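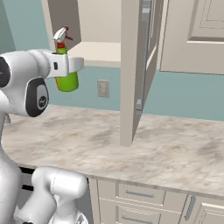
PRAREMLEY - The after-school robotics club at Praremley High has spent most of the winter teaching a robot to put things away in a kitchen, and in February the students will finally get to show their families how far they've come.

The kitchen lives entirely on a computer. The club's 29 members work in a simulator, where a white robot arm can practice picking up a bottle or setting one on a cabinet shelf as often as anyone has the patience for (and these kids have a good deal of patience, bless them). Their project is an entry in the Jemside Challenge, a contest for high school teams that asks each one to pick an everyday household chore and write the program for it from scratch.

"They wanted a chore they all get nagged about at home, so we landed on tidying the kitchen pretty fast," said Nadine Bitar, who teaches physics and has led the club for six years. "Then came the long part. The arm has to reach up to a cabinet without bumping the door, and it has to let go at the right moment, and every one of those little steps was somebody's homework."

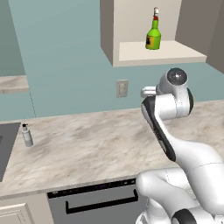

The team has logged 415 practice runs so far, with notes on each one kept in a shared notebook that has grown coffee rings and a fair number of doodles. Students split into small groups, some working on the arm's path and others on the gripper, and they trade places every few weeks so that everyone gets a turn at the parts they find hard.

Junior Marisa Carbone joined in the fall without ever having written a line of code. She now looks after the part of the program that decides when the gripper should open, and she says she's hoping to study engineering after graduation.

Families and neighbors are warmly invited to the demonstration, which starts at 6:30 p.m. in the school library. There is seating for 110, and the club will be selling baked goods at the door to help with the entry fee.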